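From the bench: fingers, cables and a lot of swearing
2023-08-24
By Vira Kushnir

I said in the March issue that I'd get round to comparing grippers properly, and then I didn't, and then Orest Kovalchuk very pointedly left the box of spare fingers on my chair. So we've spent the last fortnight at it, and I have opinions!

The short version is that we've got two sets of fingers to choose between for the Nundside job. The first are the straight, wide ones we've always used, which are lovely for boxes and a bit hopeless for anything thinner than a pencil. The second are the tapered ones from Stustance, narrow at the tip, and I'd been told they would scratch everything they touched (they haven't, so far). Yevhen Lytvynenko reckons we could live with the wide ones if we padded them. I let him pad a pair. They went back in the box.

For a test piece I wanted something annoying, so we picked network cables. They bend, they roll, the plug is small and has a right way up, and the rest of the cable drags the end about while you're trying to hold it still. The task is to hand the plug over from the left arm to the right and then offer it up to the back of a PC. With the tapered fingers we managed 8 clean handovers out of 10 on the best afternoon, and I was unreasonably pleased - there may have been a small dance. The wide pair never got past three. 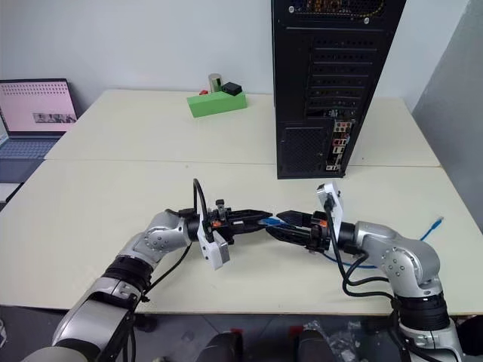 What went wrong, and what we want next

Nearly all the misses were down to timing. If the left gripper lets go a touch early, the plug twists, and then you're holding it sideways and no port in the world will take it. Yaryna Kuzmenko has rewritten the release so it waits for the second gripper to report a proper squeeze, and that's helped more than any change of fingers. The wrist sensors are worth having too, though I'd like them mounted a bit further back - at the moment I fret about the brackets every time the two arms get close.

We also tried the Kershaw controller for two days. It's quick, and the menus are nice, but I lost a whole morning to one setting and I'm still cross about it. Yevhen wants another go. He's welcome to it.

Next up is a longer run with the tapered fingers, 2,000 grips if the pads hold out, and then we'll pack the lot up and take it over to Pavville. If you've got any odd cables with stiff or broken clips lurking in a drawer, please drop them on my desk. The worse the better!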